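Rirnov opens equipment programme for automated garment handling at Gerville

GERVILLE, November - Rirnov, the textile sorting and refurbishment operator, has set out the scope and budgeting rules for the first stage of its automated garment handling programme. The programme covers the purchase of folding and loading equipment for the Gerville site, with a decision on the Durgate site to follow.

The first stage provides for 2 pilot cells, each built around a flat work surface and two-finger gripping tools. Suppliers are asked to price the cell, the tooling and the yearly service separately. Spare fingers are to be listed as consumables. Bids that combine these items into a single figure will be returned for correction. 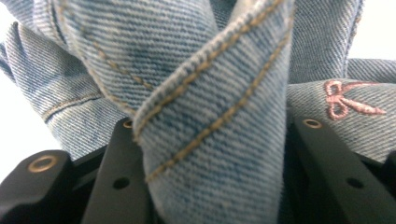

Gripping force and finger opening must be adjustable without tools. Rirnov handles almost 3,000 garments per shift at Gerville, and denim is the most demanding category for tooling. Seams and hems are thicker than the panels they join, and embroidered sections must not be marked. Suppliers should state the range of fabric thickness their fingers can hold and the service interval on which the price is based.

The reference set for acceptance testing holds 1,563 items, from light knitwear to heavy twill. Test results are to be reported by garment type - an overall average will not be accepted on its own.

Work surfaces will be bought under a separate lot. The specification calls for a pale, matt, wipeable top with marked grid lines, so that garment position can be checked by eye as well as by the vision system. Cleaning time is to be included in the cycle figures.

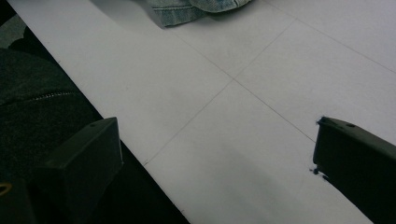

Photo: Rirnov

Integration of both lots will be handled by Rashti, which also holds the contract for conveyor maintenance at Gerville. Rashti will publish the interface drawings with the tender documents and will answer technical queries in writing only.

Floor space has been reserved for 8 further cells. No funds have been committed to them, and bidders should not assume volume discounts on that basis. Options for the additional cells may be priced on a separate sheet, valid for the length of the pilot. Power and data cabling to each position is to be costed per cell, including cable management around the operator's side of the table. 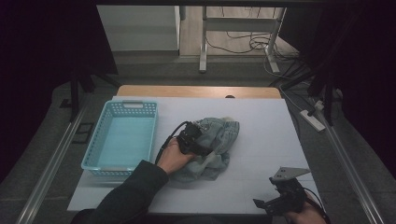

Tender documents and contact

The specification, pricing sheets and test procedure are available from the Rirnov purchasing office at Gerville. Site visits may be booked through the same office. Bids close at 4 p.m. on the date given in the tender documents.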